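Home Reviews Bench Tools Cable & Wire About Contact

Driston 8 Thermal Wire Stripper: Bench Review
By Leen Khasawneh
12/6/23

The Driston 8 is a corded thermal stripper meant for small-gauge hookup wire. It replaces the older Driston handpiece with a separate power base and a lighter grip. I bought the unit at the list price of $136 from Posstead and have used it since August on harness repair and short-run assembly.

The base is a plain steel box with a power switch, a heat dial and a holder for the handpiece. The dial is marked in steps with no temperature scale, and the manual gives a conversion table on its last page. I copied the table onto a label and stuck it to the lid. Warm-up takes about 50 seconds at the middle setting. There is no ready light, so the first strip of a session is usually a test on scrap.

Stripping quality on PVC insulation is good. The electrodes close evenly, the cut is square, and a quarter turn frees the slug without pulling strands. PTFE needs the top third of the dial and a slower turn. Silicone is the weak point: the jacket chars before it parts, and I went back to a mechanical stripper for it. None of the conductors I inspected under magnification were nicked, a clear improvement over the Alon hand stripper I used before.

The length stop is a sliding brass collar held by a set screw. It holds well once tight, but the screw head is small and the supplied hex key rounds off quickly. Replace the key.

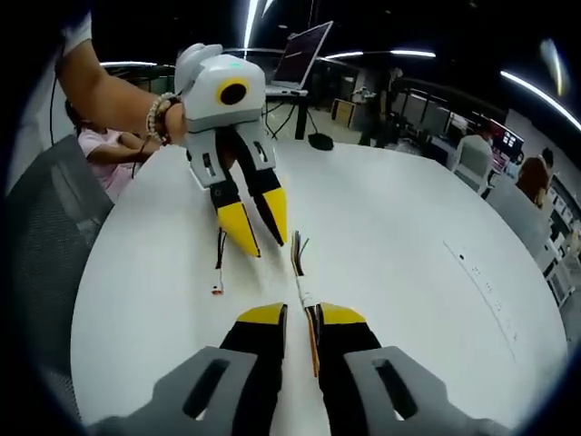
Multi-conductor work is slower. Each conductor has to be separated and fed in alone, and the jaws are wide enough that neighboring wires get in the way if the breakout is short. Leave at least two inches free past the wrap before starting. For the outer jacket itself, use a different tool. The Driston will score a thin jacket, but the electrodes foul and need brushing afterward.

Fumes are a real concern with any thermal stripper. PTFE should only be done under extraction. I run a Zein bench extractor with the inlet close to the handpiece, and the cord is long enough to allow this without moving the base.

Electrodes are sold in pairs and swap with two screws. My first pair is worn at the tips but still cuts cleanly on PVC.

Pros: square cuts, light handpiece, simple electrode change.
Cons: no ready light, poor hex key, not suitable for silicone.

Rating: 8 out of 10 for PVC and PTFE hookup wire. Shops that mostly handle silicone lead wire should buy a good mechanical stripper.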